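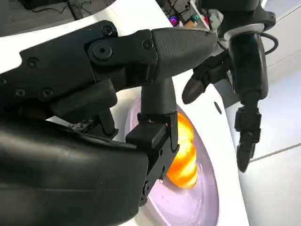
Print this page | E-mail this page

4 Feb 2019
By the Pamwood Table Talks desk

Speaker notes: Does a Table Need a Pumpkin?

Start with the claim. The Drinon decorating guide says a small seasonal object "makes people linger." Read it out slowly, then ask who has ever stayed for a second coffee on account of a squash. Wait for hands. Don't fill the silence.

Then the Prirkar survey. They sent out 597 forms in September and got 278 back. Of those, 222 said a decorated table felt more welcoming. Sounds good until you read the question, which was "Do you agree that a decorated table feels more welcoming?" I would have ticked yes too, just to get to the end of the form.

Be fair here. Color does something. Orange on pale purple is hard to miss, and I won't pretend otherwise. My doubt is about what comes after you notice it.
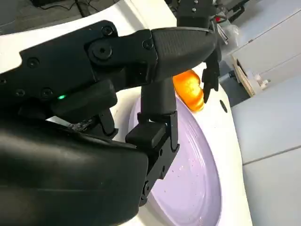
Orange against lavender. Easy to spot, but is it lunch or decoration?

Pause on that question. A plate tells people there is food. Put an ornament on it and you have used up a plate – and somebody will try to eat the ornament. Vik, the catering outfit we used for the fall lunches, wanted one on every plate. I asked where the sandwiches would go. They said "beside it." Beside it was the tablecloth.

If the room is warm to the idea by now, move to the plainer version: pumpkins off the plate, plate left for eating.
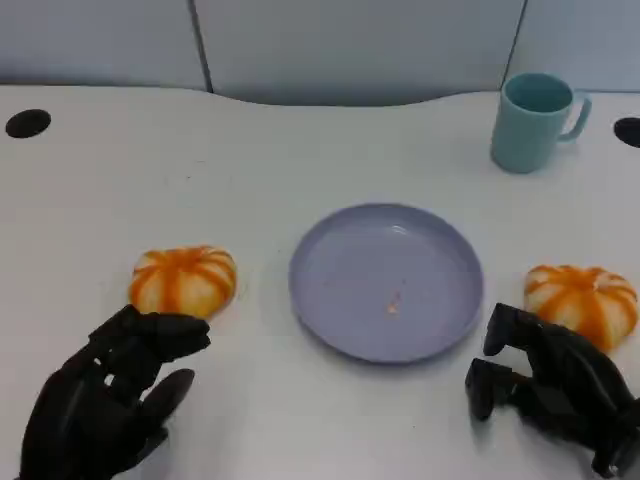

White tabletop, striped pumpkins on either side of the plate, turquoise mug at the right. Note the crumbs.

I like this one better, with reservations. The stripes are handsome. But ask the back row what they would reach for first, and I'd put money on the mug.

Skip the storage section if we're past 3 o'clock. Otherwise: where do they all go in November? Prirkar's guide has no answer and neither do I. Take questions, hand out the blank forms, and remind people that the parking lot gate closes early.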